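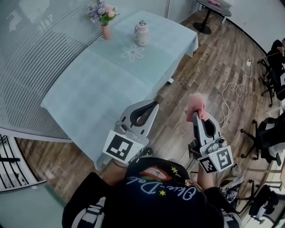 Questions about washing and care

Can I wash my Allirari cloth in the machine?
Yes, but please use the gentle program and cold water. Put it in a net bag, so the loops do not catch on a zipper. Wash dark colors separately the first two times.

My cloth became smaller. Can I repair it?
Sometimes. Make it wet again, pull it softly to the old shape and leave it flat on a towel for 8 hours. Cotton comes back better than wool.

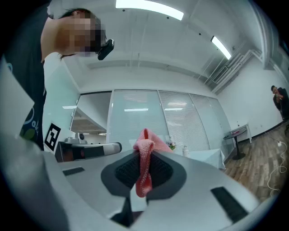 If it is still too small after this, write to Aurelio Salinas at our Figueroa shop and he will tell you what is possible — a new border costs 19 dollars.

Do you sell the yarn also?
Yes, we have it in balls of 350 meters. Please order all balls together, the color can change a little between dye lots.

Can I iron it?
Only from the back side, with low heat and a thin towel between.

Last change: 2023-01-24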